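Culladar Q2 numbers are out

gpriedītis
Posted 28/08/2025
Culladar put out its second quarter this morning. Production up to 756 barrels a day from the Jisness wells, which management calls a record. Funds flow is flat and debt is up. I own 2000 shares, so please be gentle.

drylease
A record for Culladar is a slow afternoon for anyone else. What did they say about the Mekonnen tie-in?

gpriedītis
"Progressing." Same word as last quarter. They moved the date to November.

maribel_nahui
I don't get the sneering. They're a small outfit, they drilled two wells and both of them produce. Flat funds flow with oil where it was is fine by me. The debt is the pipeline, and the pipeline is what gets them off trucking.

drylease
Maribel, the pipeline has been getting them off trucking for three years. The truckers must be very worried.

pumpjack_pete
Went downtown for the Umance investor lunch on Tuesday, same business, bigger sandwiches. They wouldn't say a word about buying Culladar, and I asked twice.

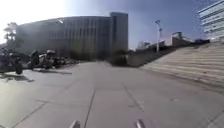 Wide sidewalk, long curved building on the left.

Anyway, the Umance guy did say they like "bolt-on" deals in the area. Make of that what you will.

drylease
I make of it that he was asked twice by a man holding a sandwich.

maribel_nahui
Umance would be crazy to pay up before the tie-in is done. After that, maybe. Did anyone read note 8? Cleanup costs on the old wells went up by 180 thousand and it didn't make the press release.

gpriedītis
I had not read note 8. I have now read note 8.

drylease
See, that's the stuff that bothers me. Record in the headline, cleanup in the basement.

maribel_nahui
It's a change in the discount rate, mostly. Read the second paragraph. I'm still holding, I just wish they'd say these things out loud.

pumpjack_pete
Is the call recorded? I missed it.

gpriedītis
Replay is on their site — skip the first ten minutes, it's the safe harbor statement and a man looking for his mute button.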